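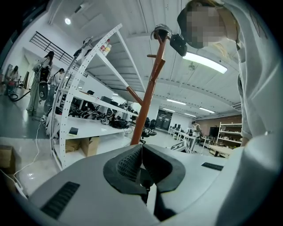 The view from the gripper, with the coat stand right in the middle.

I have spent the best part of my working week opening and closing two rubber fingers, and I came home wanting to talk about it, so you lot are getting a post.

For anyone new to the blog: I left the Ashour warehouse in March and now work at Tirineo, where we teach robots to do ordinary jobs by doing the jobs ourselves first. There are a couple of ways to go about it. One is remote control, where you sit at a desk and drive an arm with a pair of handles. The other is the one I love, where you pick up a gripper with a handle on it and a camera looking out past the fingers, and you simply do the thing. Walk up to it, reach, close, lift, put down. The camera sees what the robot's camera will see later, and the software works out how your hand moved.

I was very suspicious of the hand-held one at first. It seemed too easy! With the remote arm you feel like you're earning it. Every movement is slow, the elbow gets itself into silly positions, and hanging up a jacket takes long enough that my tea goes cold. I did 105 remote recordings in my first proper stretch and was proud of every one of them, including the ones we had to throw out.

Then Adanech Beyene put a hand-held gripper in front of me and told me to do the same task with that. I was quicker by such a margin that I thought I must be cheating. And in a way I was, which is the interesting bit. When you hold the gripper yourself you're still a person with a person's shoulder. You can lean, you can twist your wrist round the back of something, you can shuffle your feet without noticing you've done it. The arm is bolted to its base and can't shuffle anywhere. So a lot of my lovely quick recordings showed the robot how to do things it had no way of doing.

Adanech's advice was to pretend my feet were glued down. I tried it and was dreadful at it for a day, then it clicked. I now start each go by standing where the arm's base would be and reaching out to the thing I want. If I can't reach, I don't take a step, I start again from somewhere better.

The coat stand has been my favourite thing to work with so far. I know that's an odd sentence. But think about how you hang something up. You don't look at the loop, you sort of feel for the branch and let go when the weight shifts. A gripper has none of that. The fingers make a V that closes down to a slot, and once something is in the slot you have to commit to an angle. Come at a branch from above and you hide it behind your own fingers. Come from the side and you can see it the whole way in, and the recordings are so much better for it. I must have watched my own videos back for two evenings before I spotted that.

Letting go is harder than picking up, too. I never would have guessed. People fling their fingers open (I did, all the time) and whatever they were holding gets a little flick. You want to open slowly, wait a beat, and back straight out along the line you came in on. Abdelghani Ait Ali, who trains the models from all this, says he can tell which recordings are mine by the wait. I'm choosing to take that as a compliment.

He also showed me the first run of the model trained only on hand-held recordings, 1,034 of them from the whole team. It got the coat loop over the branch on the third try. The first two tries it stopped just short and hovered, exactly the way I do when I'm not sure, and I laughed out loud because it was like watching somebody do an impression of me. Then it went in from the side — from the side! — opened slowly and backed away. I made Abdelghani play it again.

It isn't solved, of course. Move the stand over by a step and it gets muddled. Give it a heavy coat and it sags and misses. We still use the remote arm for anything where force matters, such as pushing a plug home or pulling a stiff drawer, and I've made my peace with cold tea. My own hunch is that a small pile of careful remote recordings mixed in with a big pile of hand-held ones will beat either alone, and we're going to try that next.

A few of you asked after the Workstead post about wrist pain. Mine has been all right since I started swapping hands and keeping the gripper close to my body between goes. The Verkport lot swear by a shoulder strap, which I haven't tried yet. If you use one, tell me in the comments which sort, and whether it gets in the way when you bend down to a low shelf.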